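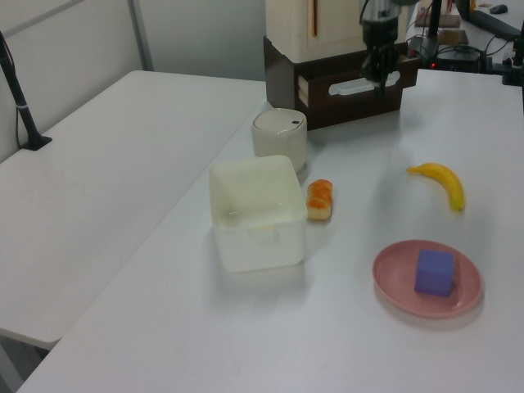
Play kitchen table set, loose pieces out on the white table.

Stako Play Corner Set - secondhand bundle
Item 2693
Updated 2020-10-02

Pretend food, tub, plate and little drawers, sold as one lot. Came to us from a daycare that was closing its toddler room. All wiped down. Good for a playroom, a Sunday school corner, grandparents' place. We don't split this one, sorry, had three people ask already.

What you get

Drawer unit - dark brown wood, white handle on the drawer. Drawer runs fine, bit stiff in humid weather. Rub a candle along the runners.
Small cream-coloured cabinet - sits on top of the drawers. Not fixed to them so lift it off before you move anything.
White canister with rounded lid - cylinder shape, tiny black dot on the front of the lid. Handy for play dough cutters.
Translucent white box - square, open top, soft corners, little tab on the front rim. No lid with it and we dont have one out back.
Toy bread roll - long bun, orange glazed look on top, pale yellow underneath.
Toy banana - yellow, brownish at the tip.
Pink plate - round, raised rim.
Purple foam cube - soft edges. Light, easy for small hands to stack or drop in the box.

Tables not included. See the Fletar page for those, white tops, two heights.

Condition

Used, good. Some rubbing on the back of the drawer unit, you won't see it against a wall. Plate has a fine scratch underneath. Foam picks up lint - damp cloth, air dry, keep it out of the washer. Plastic box is fine in warm soapy water. Wood parts dry cloth only please.

Ages

We'd say 2 and up with a grown-up nearby. Foam is foam and toddlers bite. Check it over now and then and toss it if bits start coming off.

Goes well with

Kokow tea set (pink and white, 9 pieces). Colour is close to the plate, not a perfect match.
Mizuno felt vegetables - back in stock in November, maybe sooner.
Plain wooden blocks, any brand. Most kids end up filling the box with blocks anyway and the banana goes missing under the couch.

Pickup and shipping

Pickup preferred, side door, ring the bell twice. We can ship but the drawers are the heavy bit so get a quote first. Everything gets wrapped separately, small peices go in the translucent box with tape over the top. Keep the packing till you've checked it all off.

Local delivery if you're in the neighbourhood, flat fee, see the delivery page. Ground floor only, we don't do stairs.

Returns

Fourteen days, complete lot, same condition. No refund on part of a set. If something arrived broken send a photo the same day and we'll sort it out.

Questions

Quote item 2693 in the subject line or it goes in the wrong pile. Holds are 24 hours, after that it goes back on the shelf. Cash, debit or e-transfer. No layaway on secondhand lots.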